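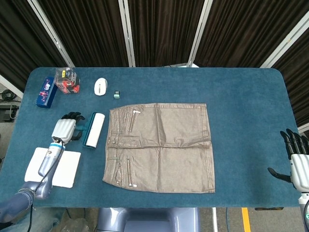
Hand comparison: frequently asked questions

Which hands are you comparing?
The five-fingered Tretura and the Cokari, a plain two-jaw gripper. We bolt one pair on, run the garment tasks, swap, and run them again with the same arms and controller.

Why clothes?
Vendors love to demo blocks and bottles. A denim skirt with a shiny finish and two diagonal zippers is less polite. It wrinkles, and the pulls are small enough to catch a careless fingertip. If a hand costs this much more than a gripper, we want to see it earn that on something people own.

Do fingers help with a lint roller?
Less than the brochure suggests. Most of the job is holding a handle and pressing evenly, and the Cokari can do that. Fingers help when the roller twists in the grip. Whether that's worth the price, I doubt it.

How many runs have you done?
549 so far. A run is stopped at 60 seconds, finished or not. We don't restart the clock for a bad grasp, which one supplier asked us to do.

What counts as a pass?
The roller has covered the front of the skirt and the skirt is still flat. Dragging it across the felt is a fail, even if the lint came off.

Does the blue felt make it easier?
Probably. It keeps cloth from sliding, so treat our numbers as generous. A bare tabletop round is planned for April at Clollinstead.

What about the Latuheru controller's "adaptive touch" mode?
We left it off after the first round. Eleni Mladenović ran it both ways and couldn't find a difference bigger than the spread between two identical runs. The supplier says we need firmware 2509. We've asked for it.

So which should I buy?
If you only fold and brush, I'd start with the gripper. I haven't seen a zipper result yet that would change my mind.

Can I send you a hand to test?
Yes, with its cables and a manual. You don't get to see the results early.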